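Sharing Tools in a Student Town: Report on the Forkbridge Lending Shelf

Project report, second year, Community Studies
Group members: Forough Bakhtiari, Thanasis Kourkoulas, Iqra Siddiqui
Submitted Feb 5, 2022

1. Why we chose this subject

In Forkbridge many students live in rented rooms and move every year. When a shelf falls from the wall or a bicycle needs repair, they often buy a cheap tool, use it one time and leave it behind when they move out. Our group wanted to know if a small lending shelf could reduce this. We also wanted to learn why some people do not like to borrow, even when it costs nothing.

Before our project there was already one lending place in the town, in the Sowah building near the bus station. It lends mostly garden tools and ladders. It is open two evenings in the week and it is far from the student houses, so few students know it.

2. What we did

We made a short questionnaire and gave it to residents of three student houses. We received 172 answers. After that we opened a lending shelf in the ground floor store room of the Clestitz house. It stayed open from the start of the autumn term until the winter break. The borrower wrote the name, the room number and the day of return in a paper notebook. We did not ask for a deposit.

We had 490 euros from the department. Most of this went to hand tools, a drill and two bicycle pumps. The rest was for printing and for a lock. Thanasis wanted to buy a better drill and fewer other tools, and we discussed this for a long time. Finally we bought the cheaper one, and I think now he was right, as the battery became weak already before the break.

3. Results of the questionnaire

Of the 172 people who answered, 60 said that they had bought a tool in the last year and used it only once. The most common was a screwdriver set, then a hammer, then an Allen key in a size that was missing from the furniture package.

We asked also what would stop people from borrowing. We expected that the answer would be distance. Instead, the most frequent answer was fear of breaking something and having to pay. Several people wrote that they prefer to ask a friend — even a friend who lives far — because with a friend there is no form to sign.

First-year students were more interested than the older ones. Maybe the older students already have what they need, but our questionnaire did not ask this directly and we cannot be sure.

4. Results of the lending shelf

The notebook shows 237 loans in the whole period. The drill and the bicycle pumps went out the most. The saw was borrowed very little, and the spirit level more than we thought it would be. Most tools came back on the written day or one day later. Two items never came back, a tape measure and a small wrench.

The biggest difficulty was small parts. Screws, wall plugs and drill bits were mixed together after the first weeks, and the borrowers spent much time looking for the correct size. A toolbox with small covered compartments in the lid is more practical for this than an open drawer, because the bits travel together with the tool and come back in the same place.

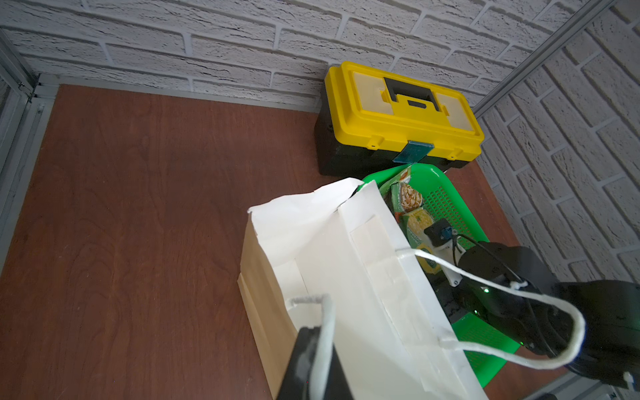
Usman Qureshi, after reading our first draft, wrote to us that the boxes solve only half of the problem. In his opinion people return a box without opening it, so a missing bit is discovered by the next borrower and then it is too late to ask. He suggested a list of contents glued inside each lid, and a check by both persons at the moment of return. We tried the list in the last weeks and there were fewer complaints, but the check was often forgotten when the borrower was in a hurry.

5. Problems with our method

The three houses are all close to the campus, so our answers do not represent the whole town. The notebook was also not always complete. In some lines the return day is empty, and we had to ask the borrower later. Arsalan Siddiqui offered to move the notebook into Skiller, the booking page his study group uses, but we started this too late to compare the two ways.

6. What we would do next

We would like to keep the shelf open until May, with a written rule that normal wear is not paid by the borrower. This rule should be on the door, in large letters. We would also ask Sowah if they can lend us a ladder for the weeks when people move in. The questionnaire and the copied pages of the notebook, without names, are in the appendix.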